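Small Caps & Shell Companies > Kendix half-year results: anyone still holding?

stalldale_steve
Kendix numbers came out at seven this morning and I have read them twice, the second time with a biscuit. Revenue up, profit down, dividend "under review", a phrase I last heard shortly before losing a dividend. I hold 3,298 shares, bought in two lots, both of them at what I was assured was the bottom. Is anyone adding?

marmalade_bear
Adding to my list of regrets, yes. The profit drop is nearly all the Chuensuk write-down. They paid silly money for a packaging business and have now noticed. Strip that out and the core is flat.

K Zaki
Flat isn't terrible in this market. The shares opened down and had got half of it back by ten, so somebody likes it.

marmalade_bear
Somebody liked Chuensuk as well, Kenza.

pennywise_ash
I'll take the other side. Read note 2 before you all jump overboard. The write-down is non-cash, the debt has come down since September, and the Grarkdale site is finally covering its own costs. I bought another 1,034 this morning while you were dunking biscuits.

stalldale_steve
Ash, you also bought the rights issue.

pennywise_ash
I did and I'm at peace with it.

gilt_trip
Non-cash now, perhaps. It was very much cash when they handed it over. I have never understood why a company gets to spend the money, lose the money and then ask us to look at the results without it. I'd like to present my own portfolio on an underlying basis.

K Zaki
Fair, but you can't price the same mistake in for ever. It has been in the share price since spring. My worry is the receivables. Customers are paying later and the statement gives it one line, tucked in under the pension.

marmalade_bear
Agree with that. Same happened at my old place, and the finance director described it as "timing" right up to his leaving do.

pennywise_ash
One large customer, paid after the period end. It's in the outlook section.

gilt_trip
"Substantially paid", it says. Substantially is doing a full shift there.

stalldale_steve
So to sum up the wisdom of the board: sell, buy, hold and read note 2. I'm going to sit on mine and decide after the webcast. If they hold the dividend I'll stay. If they use the word "journey" I'm out.

pennywise_ash
They used it three times last year and you stayed.

stalldale_steve
I was younger.

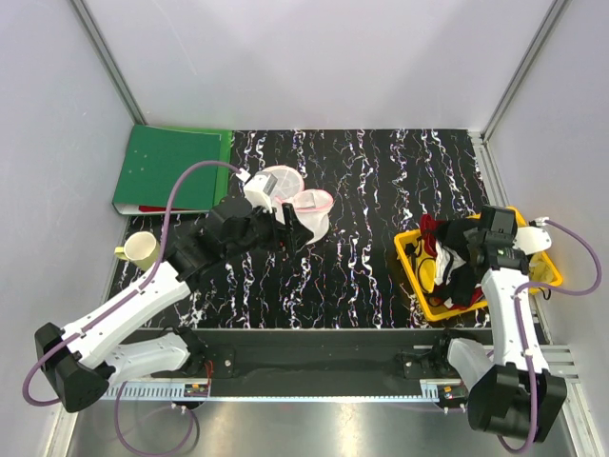

Questions for the webcast (please add yours)

K Zaki
Right, I'll send these in together so we don't all ask about Chuensuk. So far I have:
- Who is the late customer, and how much is still owed?
- Is the dividend review finished or merely begun?
- Any plan to sell Chuensuk, and would anyone want it?

gilt_trip
Please ask whether directors' bonuses are worked out before or after the write-down. I have a guess.

marmalade_bear
Seconded. And when does Ashraf Saber's term as chairman end? Asking politely.

pennywise_ash
Leave Saber alone, he voted against the deal.

marmalade_bear
Source? The announcement said the board was unanimous.

pennywise_ash
He said so at the AGM, over the sandwiches.

K Zaki
I'm not putting the sandwiches in. Bonus question added. Sending at four.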